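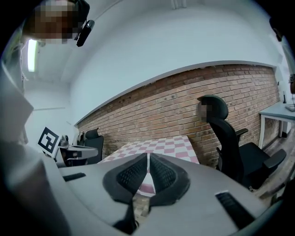

4. The open day

4.1 Setting and visitors

The demonstration was held on Thu 12 January as part of the Dirwood open day. The room was the one we had used for the pilot in November, with the same table and the same brick wall behind it, so that recordings from both dates could be compared. Over the day 269 people signed in at the door, and 48 of them agreed to take part in the hand-held gripper trial described in Section 3.

Each participant was given a short spoken introduction and then made two attempts at the table. No practice run was allowed. A member of the Alvarado group stood nearby to answer questions but did not touch the gripper once an attempt had begun. Visitors who only wished to watch could do so from the side of the room – many stayed for several turns.

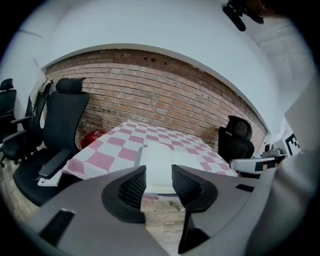 Figure 3. The demonstration table, with a hand-held gripper in the foreground and a robotic arm at the right.

4.2 Recordings

All attempts were stored in the Zunex format and checked by hand the following week. Together with the pilot material this gave 3749 short clips. We removed clips in which the participant had stopped to talk, as the pauses made the timing hard to read. Participants who had watched others first tended to move the gripper more slowly, and we return to this in Section 5. The Dimommont questionnaire was filled in afterwards, on paper, in the corridor.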